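Urna - the questions I keep getting

Urna is my two-arm robot, which I've been building at the Plevine shared workshop since June. I post bits of progress on the workshop page and the same things come up again and again, so I've put my answers in one place. I'm a hobbyist, so take it all with a pinch of salt!

Why two arms?
I wanted one arm to hold a thing still while the other one does something to it. With a single arm you spend half your life inventing clamps. Two arms also means two of every problem, and I was a little slow to see that coming.

Are the arms from a kit?
The design is my own mess, but a lot of the plates started out as a kit called Rirna that I bought secondhand. I kept the shoulder and elbow and redid most of the wrist, which was too floppy for the gripper I wanted.

How many screws did you use?
Funny that so many people ask this one. It was 106 for each arm, and yes, I've had all of them out again at least once. Use threadlocker. I skipped it the first time and the left elbow slowly shook itself apart over a weekend.

What did it cost?
I stopped writing it down after the motors (my fault, I know). The one number I remember is 185 dollars for a replacement gearbox, and I remember it because I'd cracked the old one by driving the elbow straight into its stop. Set your joint limits before you do anything fun.

What software runs it?
A little control program I wrote called Bang, named after the noise the first version made. It reads the joint positions, smooths out my commands and cuts power if a motor pulls too much current. There's no clever planning in it yet - I move the arms by hand controller and save the good runs.

What do you practice on?
Mostly household stuff and toys, set out on the white table: a cup, a bowl, some blocks, a red box with a round wooden knob. Knobs are hard. The fingers have to come in square or they slide right off, and I've spent whole evenings on just that.
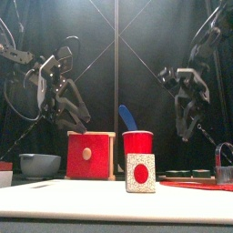 How do you keep the cables from snagging?
Leave more slack at the wrist than you think you need, then move every joint through its full range by hand with the power off. Wherever the cable pulls tight or rubs, fix it there before you add another tie. I ended up redoing mine from the elbow down.

Can I come and try it?
Sure, if you're a workshop member and I'm there. Tie back long hair, stay on the controller side of the table and let me show you the stop button first.

Will you share the files?
The wrist drawings, yes, once I've fixed the hole spacing on the second plate. Bang needs a cleanup before anyone else has to read it - ask me again when the new gripper is on.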